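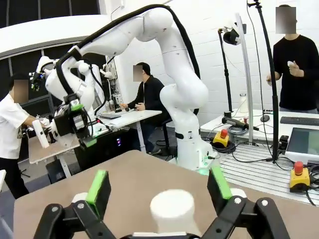 One member asked straight off why the allotment water rates had gone up again when half the taps at Wullbridge were off all of October. Fair point, others agreed. Chair to write to Siregar and ask for the meter readings.

**Minutes, November 6, 2022**

Apologies — three recieved. Last minutes agreed, no changes.

**1. Water**

- Bill is 200 over last year's. Leak by the bottom gate still suspected
- Standpipe lagging before the frosts, Dravdale plots first
- Butts: 12 wanted, Trikow quote too dear, try elsewhere
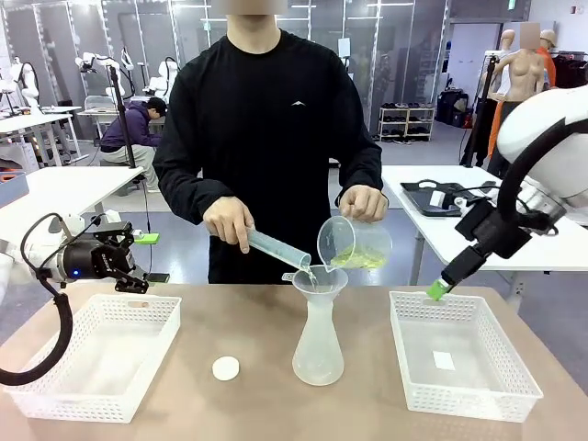
Wullbridge Allotment Society — Plots & Water Group

**2. Plots**

- 6 vacant, waiting list to be rung in order. Two of them badly overgrown, offer as half plots?
- Bonfires: complaints from the houses on the lane. After dusk only, notice to go up on the shed
- Path by the hedge too narrow for barrows, cut back this month

Long chat re hens. Not settled, carry over.
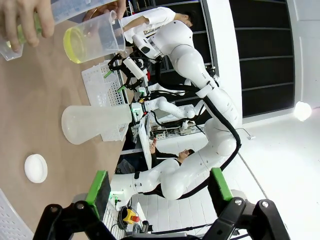
**3. Money**

- Some 1000 in the account after the insurance went out
- Seed order form late, will go round by email. Onion sets and spuds seperate this year
- Rents stay as they are till spring

**AOB** — shed key missing again. New padlock agreed.

Next meeting tbc, same hut.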